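Workshop tips: building a small robot arm without wasting the winter on it

I came to hobby robot arms expecting to be disappointed, and for the most part I was right. A kit arm will not tidy your bench or hand you the correct spanner. If you still want to build one, these tips should save you some money and a few evenings.

Buy less than the kit sellers suggest. The Okness starter set I bought had 112 parts in it and I used well under half. The rest were brackets in odd sizes, and a bag of screws so soft that the heads went at the first turn. Replace the screws before you begin. Ordinary machine screws from a proper ironmonger cost next to nothing.

Sort out the base before anything else. People spend weeks fussing over the gripper and then stand the whole arm on a bit of scrap that rocks. Mine was fixed with two bolts at first and nodded like a pigeon every time it stopped. Four bolts and a square of rubber cured most of it.

Try the whole thing in simulation before you put power anywhere near a motor. I was rude about this for years – it looked like a way of playing games and calling it work. 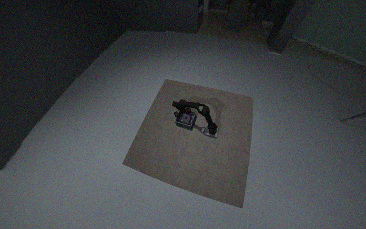

Reach is where most home builds go wrong, and the figure on the box is no help. Hervieu gives 325 mm for its small arm, measured with everything stuck out straight, and no arm does useful work like that. Measure from the base to the spot where the gripper can still point down at the bench, and keep your parts inside it. A pale block set down beside the base, with the forearm dropping steeply on to it, is a sensible first exercise. Leave the far corners of the mat alone until that works ten times running. Then move the block the width of your hand and try ten more.

Mark the spot with masking tape. Pencil rubs off and chalk gets into the joints.

Cables next. Leave a loop of slack at every joint, then swing the arm by hand through its full travel with the power off. If a cable goes tight anywhere, it will snap there later, probably at ten at night. Cheap cable ties are fine, but trim the tails flush or they catch.

Don't believe anyone who says you need a better motor. I paid for a Zokus upgrade and the arm missed its mark exactly as before, only faster. The trouble was a loose grub screw in the elbow. Check every grub screw, put a dab of thread lock on each, and leave them overnight.

Run it slowly. I set mine to 160 on the speed scale, where the maker's default is 2000, and I have seen no reason to go higher. A slow arm that bumps into something gives you time to reach the switch. Put that switch where your other hand naturally rests, well away from the arm.

Bins and boxes are harder than flat mats. The sides get in the way of the wrist, and a gripper that manages well in the open will clout the rim. Start with a shallow tray and work up to something deeper.
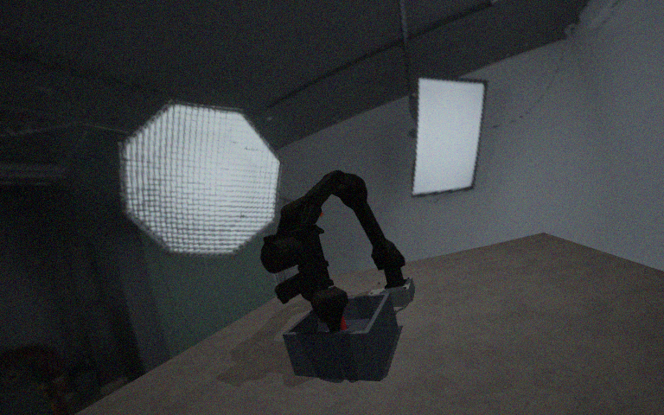 Is a ready-made bin worth buying for this sort of practice?
Save your money and use whatever plastic tub is already in the shed, so long as it has sloping sides and doesn't slide about. Flernmont sells one for robot work at a silly price, and mine did no better than an old seed tray with a strip of non-slip matting underneath.

Write down your settings as you go, on paper, and keep the sheet near the bench. I lost a whole set in November after an update and had to start again from the base joint.

Last, be fair about what the thing is for. Mine moves small parts from one tub to another, more slowly than I can, and sulks if the room is cold. I still switch it on most evenings – but I wouldn't lend anyone the money for theirs.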